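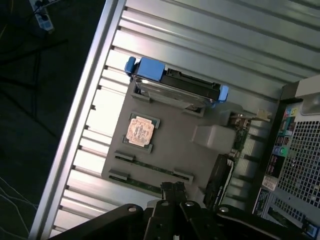 ¿Qué cambia para la gente de un taller de reparación cuando un brazo robótico empieza a montar piezas? Sobre todo, a qué dedica la cabeza durante el turno: menos a repetir el mismo gesto y más a decidir qué equipo merece la pena arreglar.

Llevo desde abril dándole vueltas a esto, desde que en Prullgate nos metimos en el proyecto Pullcombe, y tenía muchas ganas de contarlo. ¡Me lo paso en grande! Por el taller pasaron 914 torres el año pasado y casi todas pedían lo mismo: memoria, disco, procesador, a veces una tarjeta. Quien haya encajado módulos de RAM una tarde entera sabe cómo acaban los pulgares.

Lo bonito es que hay que enseñarle a la máquina cosas que hacíamos sin pensar, como la inclinación con la que entra un módulo o cuánto apretar antes de parar. Mayu Koyama, que lleva en el banco más que ninguno, se pasó semanas discutiendo conmigo sobre eso (y casi siempre tenía razón ella).

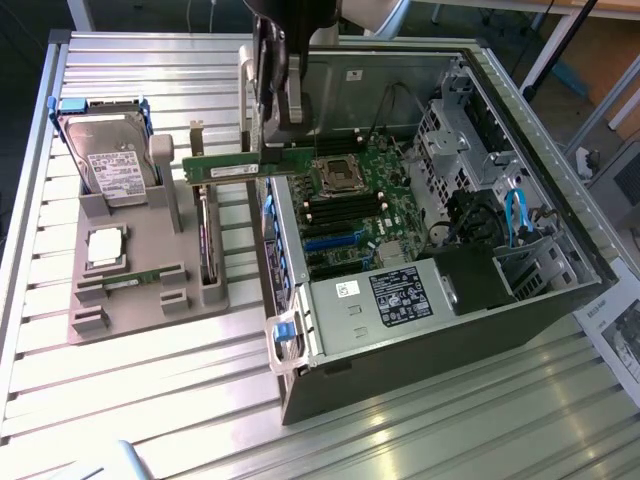 Ahora Mayu prepara las bandejas, revisa los fallos y propone cambios en las piezas de sujeción. Antes no le pedían opinión y ahora la reunión no empieza sin ella. También hay dudas, claro. A dos compañeros les preocupa el horario nuevo y los entiendo, porque todavía no está cerrado quién se queda cuando algo se atasca.

El mes que viene probamos con los equipos de Plattner, unas 420 torres. Ya os contaré cómo nos va con los cables, que siguen siendo cosa nuestra.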